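Shared Kitchenette and Long Table: Frequently Asked Questions
Plitach Building, First Floor
Last revised December 14, 2023

The following answers apply to everyone who works on the first floor, including short-term visitors. Questions not covered should be sent to Saskia Hoani in Building Services, extension 375.

Who may use the long table?

The table is open to all staff and registered visitors. It may not be reserved for a whole day. Groups wishing to use it for more than two hours should enter their name on the sheet kept by Peter Pešek in Room 21.

May small items be left on the table?

Yes, while the table is in use. Blocks, cubes and similar pieces may stay on the wood, provided that they are clean and dry underneath. Wet crockery and hot pans must not be put down on it at any time.

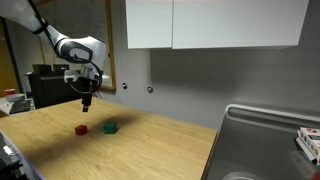

How should the wood be cleaned?

Wipe along the grain with a damp cloth, then dry at once. Scouring pads and bleach are not permitted. Faint smudges will normally come off with a little washing-up liquid in warm water. Scuffs should be left alone; they are dealt with when the table is oiled in March.

Water has run from the sink towards the table. What should I do?

The end of the table lies close to the sink, and standing water will mark the wood. Dry the edge first, then the worktop. If the water has come from the tap or the waste pipe, please also inform Building Services.

What may be kept on the worktop by the sink?

Boxes, packets and paper bags may remain on the worktop until the end of the working day. Food left overnight will be thrown away — labelled or otherwise. The cupboards above are for dry goods and crockery only.

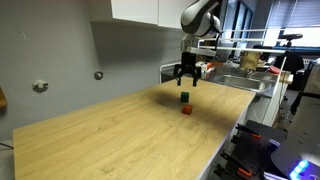 Anything that needs to be kept cool must go in the refrigerator in Room 77, marked with a name and a date. The same rule applies to milk.

Are the blinds to be closed in the evening?

The last person to leave is asked to lower them and to check that the window is shut.

Whom should I contact about damage?

Damage to the table or the sink should be reported to Qianru Cui on the day it is noticed. Repairs to the woodwork are carried out by Doležal, and no other oil or varnish should be applied in the meantime.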